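Teaching a Robot to Mind the Kitchen

I burned the garlic bread the night before I went to Prilton, so I was in no position to judge anybody's cooking. Good thing, too, because my first attempt at closing a microwave door by remote control took me 2 tries and most of my dignity.

Prilton is a small outfit above a tile store, and what it makes is examples. Thousands of them. Somebody sits down, takes hold of a pair of hand controllers, and drives a robot arm through a kitchen chore from beginning to end. Every motion gets saved. Later a learning system chews through the whole pile and tries to work out what a person would do next. The kitchens are simulated, so you can drop a pan forty times before lunch and never reach for a mop!

The set I got to play with is called Festedska. It holds 3,689 finished runs, spread over 44 kitchens, and the team told me the rooms matter as much as the chores. Move the stove to the other side, change the color of the walls, swap the drawer pulls, and a system that looked brilliant yesterday may start grabbing at thin air.

What surprised me was how picky they are about people. A good run isn't a fast one. They want you to move the way you'd move if a friend were watching -- steady, a little careful, no showing off. Stop to scratch your nose and the arm hangs there, and now you've taught it to hang there. (I scratched my nose a lot.) Small fumbles can stay in, though. If you miss a handle and then go back and get it, that's worth keeping, so the system sees how to get out of trouble too.

After an hour my shoulders hurt and I'd started talking to the arm. Everyone does, apparently. The woman at the next desk kept saying "easy, easy" to hers like it was a horse.

I spent most of my afternoon in a kitchen with orange tile and dark wood, where the microwave sits over the wall oven and the cooktop is off to the right. The oven clock says 12:03, which did nothing for my appetite, and neither did the round patty in the frying pan.

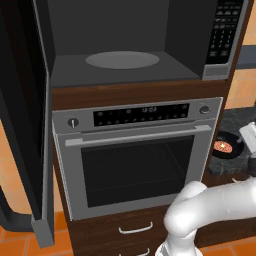

What Happens to the Bad Ones

Plenty of runs get tossed. A reviewer watches each one at double speed and marks it keep or drop, and mine were dropped more often than I'd like to put in print. I did get a few through by the end of the day, and I've been closing my own microwave very slowly ever since.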